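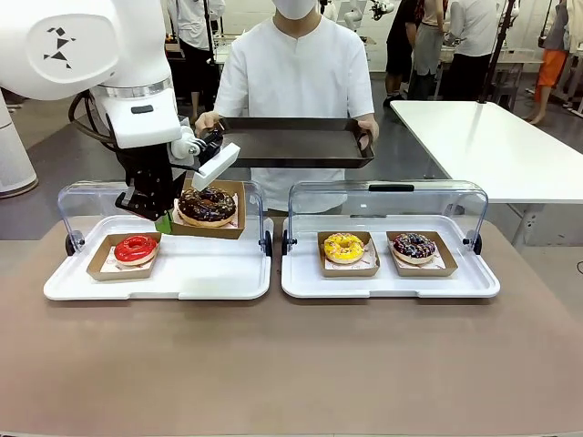
Fig. 1. Chocolate donut in its box at the left tray, gripper overhead.

Reduction Linocut in Four Colors: Project Report
Printmaking II, Section 3914, Bivholm College

What I set out to do
My proposal was for an edition of 77 prints of the Metside ferry landing, cut and printed from a single block. In reduction linocut you carve a little, print the whole edition in one color, carve away more of the same block, and print the next color on top. By the end the block is ruined and you can't go back for another copy. I knew this when I signed up. I had read the handout, and I had even underlined that part.

Materials
Block: gray battleship lino, unmounted.
Paper: Jisico cream, medium weight, bought in the student pack.
Ink: Lemaire oil-based, in yellow ochre, a warm gray I mixed myself, dull blue and black.
Registration: a cardboard jig with two corner stops, taped to the press bed.

First color
The ochre went down without any trouble, which made me far too confident. I rolled it out thin, kept the pressure light and hung everything on the rack by the end of the day. Several sheets had roller marks in the sky. I decided they were weather. 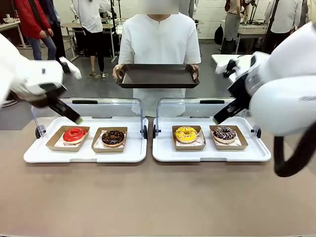 Second color, and the jig
I mixed the gray on a Monday and ran out of it before the edition was done. The second batch was greener than the first, and no amount of squinting made them match. What I should have done is mix twice what I thought I needed and write down the proportions. My notebook for that day says "a bit more blue," and I can't tell you what it was a bit more than.

The jig was the bigger problem. Cardboard gets soft where you keep pushing paper against it, and the left stop had begun to give. The drift was small from one sheet to the next, so I didn't catch it until I laid an early print beside a late one and found that the pier had moved away from its own shadow. I rebuilt the stops in mat board and hardened the edges with glue. They held for the rest of the project.

Carving for the third color
I lost the railing here. I had planned to leave it standing for the blue, and I cleared it with a wide gouge while thinking about lunch. After that I inked in the areas to remove with a red marker before picking up any tool, and carved only where it was red - slow, but there were no more missing structures. The landing now has no railing. It's less safe and a better picture, as the open edge lets the water come right up to the planks. 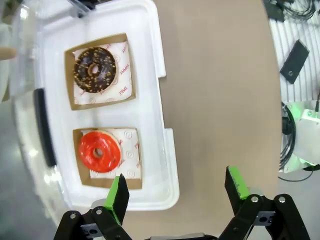 Black went on last and hid a lot. I used 1000 grit paper on a slipstone to touch up the V-tool beforehand, and the difference in the fine lines under the roof was obvious. A dull tool tears the lino and leaves crumbs, and the crumbs print as small white dots that look like snow. My ferry landing is set in July.

Results
Out of the 77 sheets I started with, 23 are good enough to sign. The rest have drifting piers, the wrong gray, thumbprints, or all of those on one sheet. The best prints came from the middle of the stack, after I had settled into the inking and before my arms got tired.

What I would change
Start with a smaller edition. Build the jig from something stiffer on day one. Let the third layer dry for longer, as the black sat shiny on top of tacky blue and I'm still finding it on my sleeves. I would also proof each color on newsprint first, a step I skipped to save time and paid for in Jisico.

The block is in my locker. All that's left on it is the roofline, some rope and the word "landing," which I cut the right way around, so it prints backward.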